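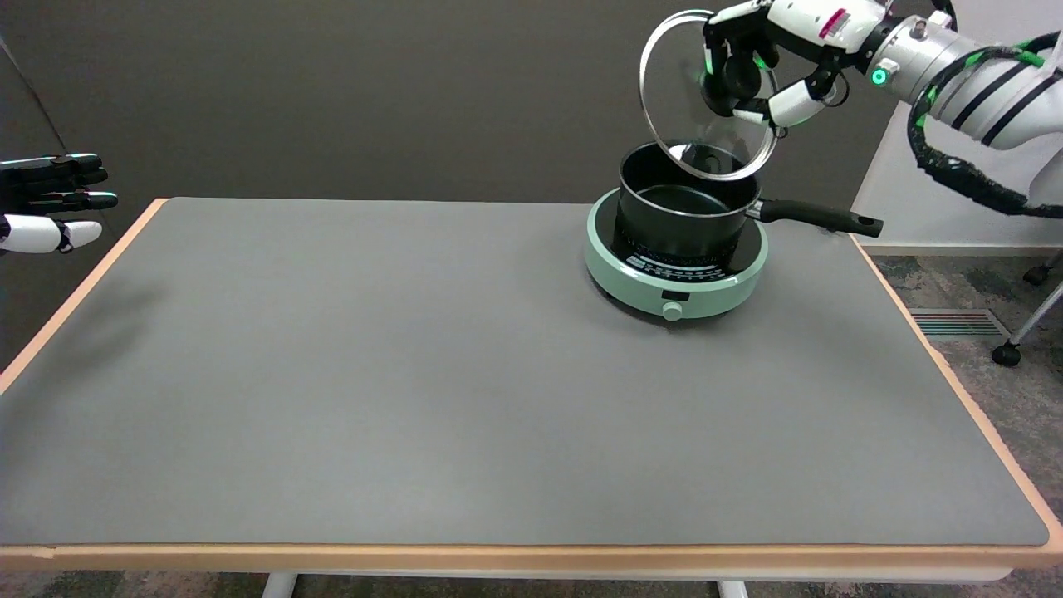
Minutes — kitchen cell incident review
Farholm site, meeting room, 2018-07-04
Chair: Alasdair Imrie. Apologies from the Mackay office.

1. Minutes of the last meeting
Accepted with one spelling correction.

2. Dropped lid
On run 2,585 the right hand let go of the glass lid on its way back to the saucepan. The lid hit the table edge and broke. No one was inside the line. The log shows grip force falling away over 13 cycles before the drop, with no alarm raised. Lurka, who supply the hands, have the log and haven't replied yet.

The chair asked why the cooktop stayed on after the stop. The stop cuts power to the arms only — the cooktop is on its own circuit. Agreed this is the more serious fault of the two.

3. Actions
Cooktop to be wired into the stop circuit before any run with heat.
Low-grip alarm to be set and tested with a cold pan.
Hands to be checked every 400 runs.
Poltex to quote for a metal lid with the same knob.
Alasdair to chase Lurka.

4. Other business
Floor line near the door is wearing off. To be repainted in July.

Meeting closed 11:20.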